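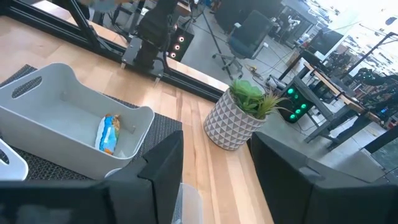
Dymphna Dunne told me once that a snack bin should be allowed to run low before anybody fills it again, and I repeated this to Javiera Orellana when we talked about her kitchen in Velleck. She did not agree at first. "If it runs low, my sons open the cupboards," she said. "Then I have crumbs in all places."

Orellana began to sort her dry food in January, after she moved from a house to a flat of 500 square feet. Before, everything stayed in the bags from the shop. Now she uses plastic bins with handle holes in the ends, and she puts them on the wooden table on Sunday evening when she divides the food for the week.

The gray one is for small packages. "It is too big, I know this," she said. "But it has round corners and I can wipe it with one hand." Under it she keeps a dark woven mat. The bin used to slide – she showed me with her hand how far – and the wood got marks.

I asked about the succulents, which share the table with the bins. She bought the pot with the triangles at Gaete, a small shop near the station, and she moves it only for big meals. "They need the light from that side. The food can go around them."

She spent almost 900 pesos on bins and regrets 2 of them, the tall ones, where the crackers break at the bottom. Those hold onions now.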